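Brijesh Rajput
Thu 28 November

Slatted cabinet, part one. I have had this piece since September and only now sorted out the open compartment. Notes follow, mostly for my own records.
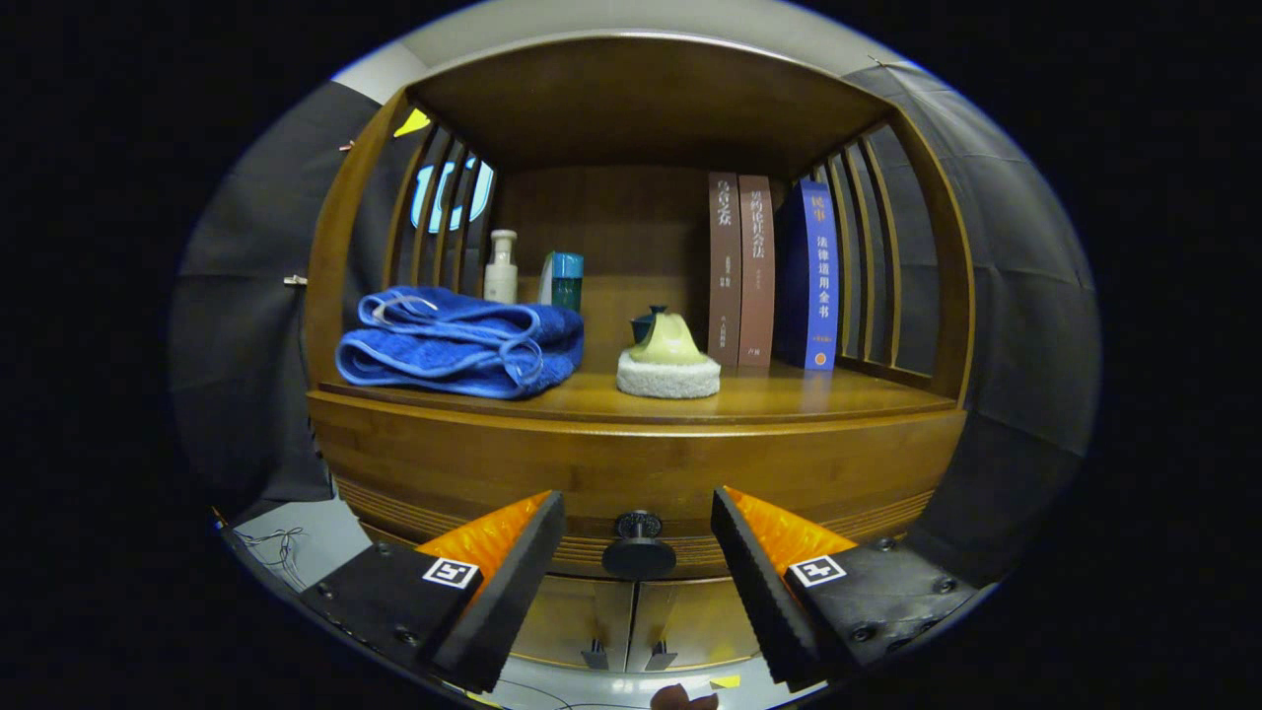

Upper compartment as it stands. Towel left, books right, cone in the middle.

2/ The compartment is wood throughout, with curved slatted sides. Slats look good and are a nuisance. Anything narrow pushed against a curve ends up at an angle, so square things stay off the sides where possible.

3/ The blue towel is folded into several layers and kept left. I tried rolling it first. A roll follows the curve better but creeps forward every time the lower door is shut. Folded, it stays put.

4/ Two bottles behind the towel, the pump one and the teal one. The fold hides part of each, and I can still reach over it. If you use them ten times a day, put them in front. I don't.

5/ Books upright, spines out. 乌合之众 on the left, the contract theory one next to it, then the thick blue civil law volume by itself nearer the slats. I left a gap there on purpose – the blue one gets pulled most and my fingers need somewhere to go.

6/ No bookend. Three books on a shelf this short don't justify one. I bought a Ferkard bracket for 460 and it went back the same week. Too deep, and it scratched the test board.

7/ The pale cone on the fluffy white base does nothing. It stays. The little lidded pot behind it holds spare shelf pins.

8/ Cost, as two people asked: 2800 for the cabinet, secondhand, plus 89 for a tin of Gallo wax. One coat on the shelf board, none on the slats. Waxing between slats is a job for someone with smaller hands.

9/ Dusting. A dry flat brush, top to bottom, back panel last. A cloth catches on the slat edges. Takes me four minutes.

10/ The yellow sticky note at the upper left is coming off this weekend. Test a corner first if your finish is old – adhesive can lift wax.

11/ Lower section next. It has 29 loose cables in it and one hinge that needs packing out with card. Measurements when I find the tape.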